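Skilulus Forums > Small Hotels and Inns > Rooms and Furniture

Round nightstands with a drawer, keep or replace?

Benedetta Caruso
We have 56 rooms at the Strachan and every one has a round nightstand next to the bed. Light oak color, raised rim on top, a drawer in the front, thin metal legs. They came with the building when we took it over and are in decent shape apart from scratches.

The owner wants to go to a square one from Prislow that is bigger on top and has no drawer, just an open shelf. The quote is $200 a table before delivery. I'm supposed to give an opinion by November and I don't have a strong one. What do other people have in a tight corner between the bed and the wall? Does anyone's guest use a nightstand drawer for anything?

oldmill_inn
We took drawers out of all our rooms. Guests leave things in them. Glasses, chargers, hearing aids, one passport. An open shelf gets looked at by the guest on the way out and by housekeeping in passing. I would go with the shelf.

tbarlow
Opposite experience here. With open shelves everything ends up on the floor next to the bed, and then it gets kicked under. I have had more lost items under beds than in drawers. A drawer gets opened once per checkout and that is the end of it. It takes two seconds.

oldmill_inn
It takes two seconds if they do it. Ours didn't, and I'm not going to stand behind people.

tbarlow
Then put it on the room sheet. We have "drawer open, look, wipe, close" as its own line. Missed items went down the month we did it.

Lai-ching Poon
How wide is the gap, Benedetta? That matters more than drawer or shelf to me. A square table in a narrow corner sounds fine on paper, but you lose the curve, and the curve is what lets you get a vacuum head past it and lets a guest sit on the edge of the bed without a corner in the knee. We had square ones. The front corners were all dented inside a year from carts and suitcases.

Benedetta Caruso
I don't have a figure with me. The table sits right in the corner between the bed and the wall and there isn't much to spare. The outlet is low down on the wall just to the left of it, so whatever we put there can't be so wide that it covers the outlet. That is one thing I hadn't thought about until I stood there with the Prislow sheet.

Lai-ching Poon
Cut a piece of cardboard to the size of the new top and lay it on the floor in the tightest room you have. Leave it there while someone makes the bed.

hv_rentals
What do you keep on top? If it's a lamp, a phone, a remote and a tissue box, you need the bigger top. If the lamp is on the wall you don't.

Benedetta Caruso
Phone and TV remote. No lamp on that side, the reading light is up by the headboard. There used to be a notepad and a pen but we stopped that.

hv_rentals
Then what is the bigger top for? Phone and remote fit on anything.

oldmill_inn
For the guest's own stuff. A water bottle, glasses, a book, a cell phone on a charger. Once you have a full size desk phone on a round top, half of it is gone. I would get rid of the phone before I got rid of the table.

tbarlow
We kept ours. Older guests use them and the front desk likes them. Some insurers ask about them too, so check before you pull any.

oldmill_inn
Nobody under 60 has picked up a room phone at my place in years. We put one in the hallway and one at the desk.

tbarlow
A hallway phone is no good to somebody who has fallen next to the bed.

Benedetta Caruso
The phones are staying, that part is decided. I can change where they sit. At the moment housekeeping puts the phone toward the back of the top, turned so the keys face out at an angle, with the handset on the left. It leaves the front half for the remote and whatever else. The cord is a nuisance because it hangs over the rim in some rooms and gets caught when the drawer is pulled.

hv_rentals
Shorter coil cord. They cost almost nothing. The long ones are left over from when people walked around with the handset.

marguerite_b
Could the phone go on the wall? We did that with Dravik brackets in our smaller building. It frees up the whole top. You do have to drill, and if you ever take the phone off you have a patch to paint.

Lai-ching Poon
I wouldn't drill for that. In a corner room the wall beside the bed already has switches and outlets on it and it starts to look like a utility closet. Also people reach for a phone where a phone normally is.

marguerite_b
Fair. Ours were being repainted that year anyway.

tbarlow
Is the rim a problem? We had round tops with a rim and the girls hated dusting them. The dust packs into the edge.

Benedetta Caruso
A little. It needs a damp cloth run around the inside. On the other hand nothing rolls off, and a spilled glass mostly stays on the top. I'd call it even.

oldmill_inn
A spilled glass that stays on the top is sitting in a puddle with your phone.

tbarlow
And one that doesn't is in the carpet.

Benedetta Caruso
We have dark wood floors in the rooms, so I would rather have it on the tray than in the boards.

hv_rentals
Can you post some pictures? Hard to say anything about a corner without seeing it. With the drawer shut and with it open, if you have both.

Benedetta Caruso
Room 251, which is laid out like most of them. The drawer is open in the last two.
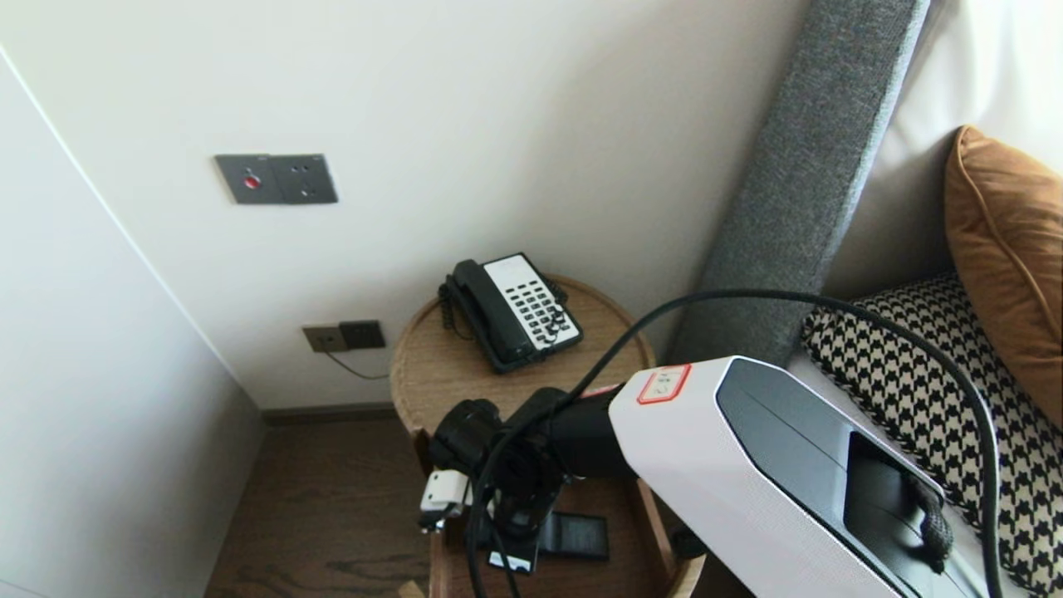
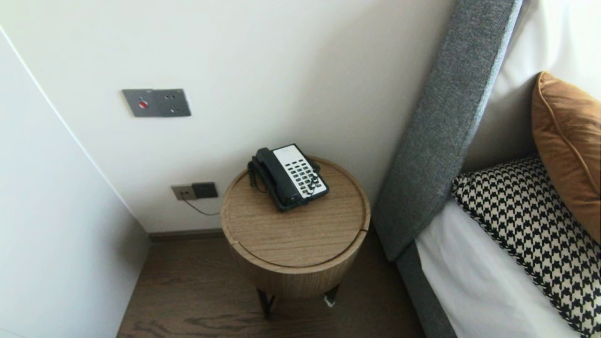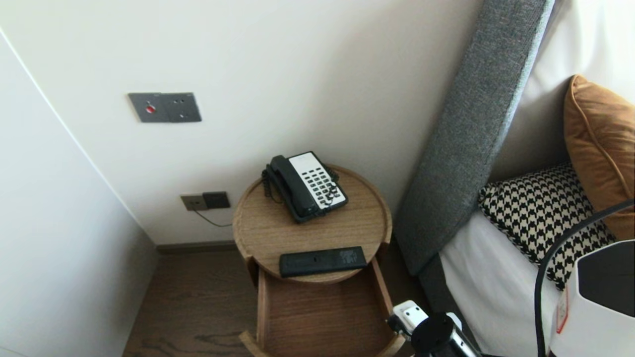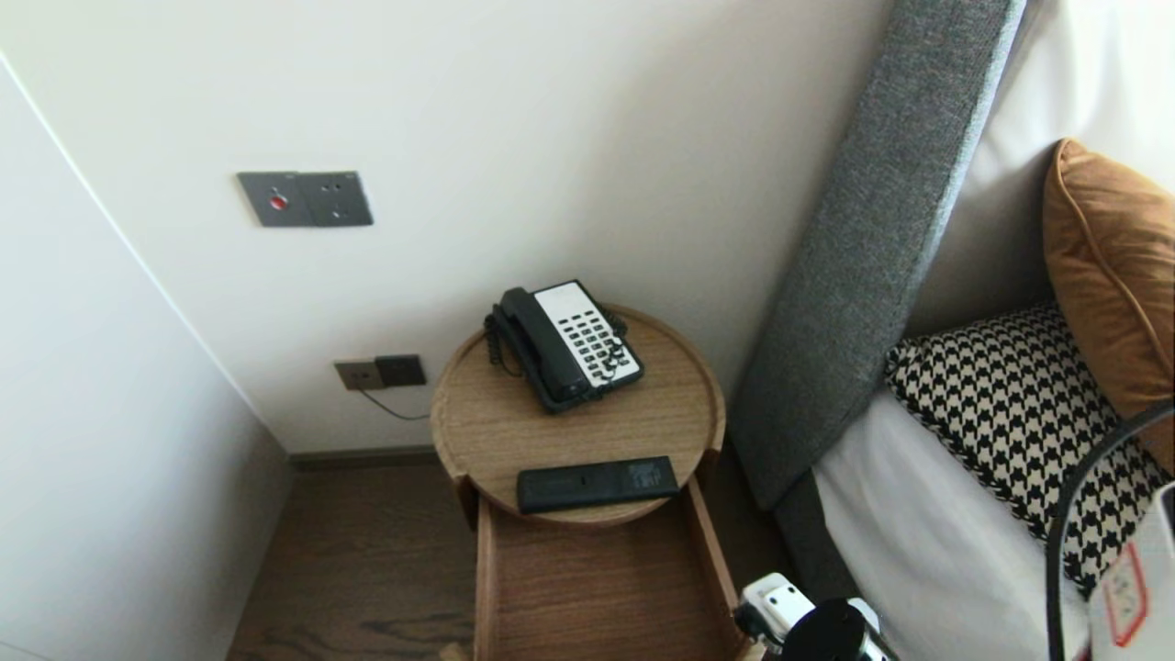 Lai-ching Poon
Keep them. A round table with a drawer suits a corner like that, and I don't see a square one improving it. Get shorter cords for the phones, put tbarlow's drawer line on the room sheet and see how the lost property box looks by spring. If the owner still wants something new, ask Prislow for a single table on loan and put it in one room only.

oldmill_inn
I still say no drawer. But I wouldn't spend $200 a table to get rid of one. You could screw the drawers shut for the price of a box of screws.

tbarlow
Please don't screw them shut. Guests will pull on it until the front comes off. We had a false drawer front on a desk and it lasted one summer.

marguerite_b
Agree with tbarlow. If the drawer is there it has to open.

hv_rentals
What about the scratches? If the tops are the worst part, a furniture person can redo just the tops. We did that with a dining set, not nightstands, so I can't tell you a price.

Benedetta Caruso
Thanks, all. I'm going to do the cardboard test in the morning and price the cords. I'll ask Prislow about a loaner as well, though I suspect they will want a deposit. Has anyone had a loaner from them?

marguerite_b
We had a chair from them for a month. No deposit, but we paid the freight both ways.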